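Talk notes – "The arm on bench 7", Kaltell site day, 24 Jan 2018

Say hello, thank Manon for the slot, get the first slide up before the laptop sleeps.
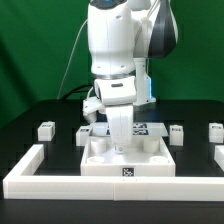
1. What we do at Kaltell

Short version only. We fit small parts into trays and the trays go to Poirier. 909 trays in our best week. Ask who here has done tray work by hand – hands up – and wait for them!

Point at the slide: gripper straight down into the tray, in between the four posts. There isn't much room in there. The black-and-white markers are on the tray and on the platform behind it, and people always ask, so say it now: they're for the camera to find its position by.

2. What the job was before

I did it for seven years. Head down, tweezers, 80 trays on a good shift, sore neck by dinner. Tell the one about Brock Nguyen and the heat pack (keep it short, he's in the room).

3. What changed

Tretik set the arm up in March and we had 18 people on the bench rota then. Same 18 now, but the days look different. I spend mornings on checks and setting out, afternoons on whatever the arm has stopped for. Some of that is good. Some of it is standing about waiting for a light to change, and I want to say so out loud.

Also the quiet. We used to chat across the bench all day. Now we're spread out and I miss that more than I thought I would.

4. What I'd ask for

Training before the kit turns up, please. We had ours after, squeezed into lunch breaks.
Let the bench staff pick which trays go first. We know the fiddly ones.
Pay grade – Manon Sutherland is picking this up in her bit, so don't steal it.

5. Questions

If someone asks about the Celer line, I don't know yet. Pass it to Brock.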